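Skeltus S2 Bench Cell – Setup, Care and Repair

Product group: Bench cells and fixtures
Supplied by: Orgate
Support contact: Arlindo Dantas, cell service

Overview

The Skeltus S2 is a two-arm tabletop cell for repeated handling work on small household furniture: opening and closing drawers, placing items in them, taking items out. It ships as a base frame with a white work surface, two arms on side columns, a head mast with one camera, a control box and a cable set. Grippers are ordered separately. The cell is delivered assembled except for the mast and the gripper fingers.

This page covers installation, the drawer fixture, routine care and the repairs that can be carried out on site. Programming is covered in the Damasceno controller manual supplied with the control box.

Installation

Place the base frame on a level floor. Adjust the four feet until the work surface reads level in both directions, then tighten the lock nuts from below. Do not level the cell with the arms extended. The weight of an extended arm shifts the reading enough to cause trouble later, mostly as a slow drift in the height at which the gripper meets a handle.

Fit the mast to the rear bracket with the screws supplied. The camera cable runs inside the mast and leaves it at the lower grommet. Leave a loose loop at the grommet; a cable pulled tight here is the most frequent cause of camera dropouts in the first month of use.

Connect the arms before switching on the control box. The left and right arm connectors are keyed and cannot be swapped. The emergency stop must be within reach of the person standing at the front of the cell, and on the same side as that person's working hand where the room allows it.

Backdrop and surroundings

A plain curtain or panel behind the work surface gives the camera an even background. Pale gray or off-white fabric is suitable. Pleats are acceptable as long as the fabric hangs still; keep it clear of air vents. Plants and other items may be left at the sides of the table for variety, provided that they stay outside the path of both arms. Check this by hand-guiding each arm through its full path at low speed before the first run. Leaves grow, so repeat the check from time to time.

Drawer fixture

The cell is used with a small single-drawer cabinet. Any cabinet that fits the work area can be used if the drawer runs freely and the pull leaves enough space behind it for the finger tips. A U-shaped bar pull in a dark finish on a light drawer front is easy for the camera to find and easy for the fingers to hook. 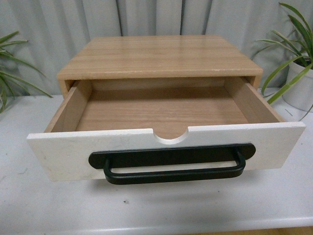 Set the cabinet square to the front edge of the table and run the reference routine twice: once with the drawer closed and once with it fully open. The controller stores the two handle positions and works out the pull direction from them. If the difference between the stored direction and the cabinet's true axis is too large, the drawer will bind on one side and the arm will report a force fault before the end of travel.

A low-hanging pull needs particular attention. Where the grip bar sits at or below the lower edge of the drawer front, the clearance to the table is small, and the default downward approach will bring the finger tips into contact with the surface. Select the front approach in the handle menu and raise the approach height in small steps until both fingers clear the table. The drawer can also be closed by pushing on the front panel with closed fingers. Push near the middle of the panel; pushing at one end tilts the drawer in its opening.

The cabinet must not slide when the drawer is pulled. Use removable mounting pads under the cabinet, pressed down for the time stated by the pad maker. Clamps are not recommended – they reduce the reach of the left arm and tend to appear in the camera view at the wrong moment.

Finger tips

The standard fingers are fitted with Wesar W3 rubber tips. They are a wear part. Replace both tips of a gripper together, even if only one is damaged, so that the grip closes evenly.

To change the tips:
Open the gripper fully and switch the arm to service mode.
Remove the retaining screw from each finger and slide the old tip forward.
Clean the finger with a dry cloth. Do not use oil or solvent.
Slide the new tip on until it meets the shoulder, then refit the screw hand-tight.
Run the grip zero routine before returning to normal mode.

Worn tips leave gray marks on painted furniture. These can usually be wiped off with a damp cloth. If marks return soon after cleaning, inspect the tips first and the grip force setting second.

Routine care

Before each shift: wipe the table and the drawer front, open and close the drawer once by hand, and look over the cables at the elbow of each arm. Grit on the table gets under the cabinet when it is moved and scratches both surfaces.

Weekly, on Monday before the first run: clean the camera window with a lens cloth, repeat the drawer reference, check the mounting pads and tighten the mast screws if needed.

Yearly: replace the elbow cable set. Many sites do this during the July shutdown. The cable set is supplied with new clips, and the old clips should not be used again.

Common faults

Fault 29, force limit during pull. The drawer is binding or the cabinet has moved. Release the gripper from the front panel, slide the drawer by hand and check that the cabinet is square. Repeat the reference routine. If the fault returns with a drawer that runs freely, check the grip zero.

Handle not found. Clean the camera window and check the room lighting. Strong side light produces bright lines on satin or polished pulls. Move the lamp before changing the detection settings.

Gripper slips off the pull. Inspect the tips, then lower the pull speed. Raising the grip force should be the last step, and only within the range given in the controller manual.

Camera image drops out when the arm moves. Check the loop at the lower grommet and reseat the connector at the control box.

Repairs on site

Finger tips, elbow cables, the mast camera and the control box fan can be replaced by the user. Arm joints are sealed and must be returned to Orgate in the original carton, with the arm folded to its transport position. If the arm cannot be folded under power, contact Arlindo Dantas before moving it – the brake release differs between the left and right arm.

Ordering

Spare tips are sold in pairs. Elbow cable sets are sold per arm. State the serial number from the plate on the control box when ordering, as earlier control boxes use a different arm connector.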